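Kedis help desk - ticket 172
Subject: Parish newsletter goes out with the wrong line breaks
Status: closed

Hello all, and thank you for having me back so soon. I put together the Kutcombe newsletter in Kedis and send it out through Beltotik, and since the last update every line in the emailed copy stops short and starts again halfway across the page. The printed one is perfect.
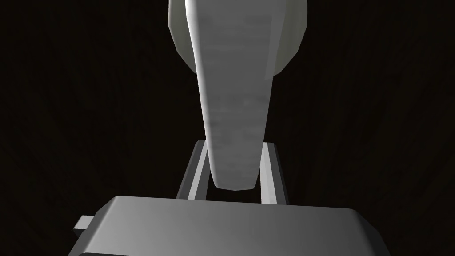 Reply from Joubert support:
Good morning, and sorry to hear the newsletter is giving you grief. Could you tell us whether you paste your text in from another program, or type it straight into the Kedis page? It would also help to know what the line width is set to, under Page, then Text, then Sending.

Reply from Kutcombe newsletter:
Thank you for such a quick answer! I paste nearly all of it, I'm afraid. People send me their bits in every form you can think of (the flower rota comes as a spreadsheet, bless them) and I gather it all up in one long document before I bring it across. The line width says 145. I don't remember choosing that, but then I don't remember not choosing it either. I've tried closing everything and starting again, and I tried a shorter issue with only the jumble sale notice in it, and that broke in just the same way.

Reply from Joubert support:
That's very useful, thank you. Beltotik folds anything wider than 100 characters, so a setting of 145 means each line gets folded once by Kedis and then a second time on its way out. Please change the width to 100 and tick "Clear breaks on paste". You will need to paste the text in afresh afterwards, as the old breaks stay in any page made before the change. Do save a copy of the issue first.

Reply from Kutcombe newsletter:
Well, I've had a good go at it this afternoon with a pot of tea beside me. The main articles now come through beautifully, all the way across and no gaps. The rota is still in a muddle - the names have slid along so that the wrong people are down for the altar flowers, and I can see that causing words in the porch. Is there a trick to tables?

Reply from Joubert support:
Tables need their own setting. Click inside the rota, choose Table, then Fixed columns, and set each column to 15. Then send a test to yourself before it goes to the full list.

Reply from Kutcombe newsletter:
Fixed columns did it. I sent the test to myself and to my sister, who uses a different mail program altogether, and the rota was straight in both. I've written the settings on a card and pinned it over the desk, ready for the December issue, which is always the long one with the carol service in it. Thank you again for being so patient with me. Please do close the ticket.

Closed by Joubert support, July 10, 2020
Cause: line width above the Beltotik limit, table columns not fixed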